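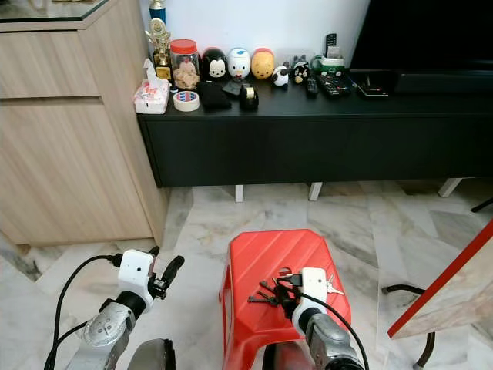
Posto 14: molho de chaves sobre o banco vermelho, pinça direita acima do banco, pinça esquerda aberta.

**Chamado 536** – Trela, célula de arrumação
**Aberto em:** 17 de out. de 2019
**Responsável:** Ruan Maluleke
**Estado:** em observação

**Sintoma**
O ciclo "recolher chaves" para com erro de preensão. O operador rearma pelo painel e a falha volta no mesmo turno. 39 ocorrências no registro desde abril.

**Verificações**
- Cabos das duas pinças: continuidade normal.
- Calibração do punho direito: refeita, sem desvio.
- Força de fechamento: dentro do limite.
- Altura de aproximação: cadastrada para tampo liso. O tampo do banco tem ranhuras.

**Ação**
Altura reduzida em 10 mm no perfil do banco. Perfil da mesa mantido.

**Impacto no trabalho**
O turno da manhã deixou de recolher objetos à mão e passou a supervisionar dois postos por pessoa. Cada parada obriga a largar o outro posto. A equipe pede aviso sonoro distinto por posto e tempo de rearme na escala. Pedido encaminhado à Plokis.

**Pendente**
Repetir o ciclo com as chaves abertas em leque e com as chaves juntas. Anexar os registros de força.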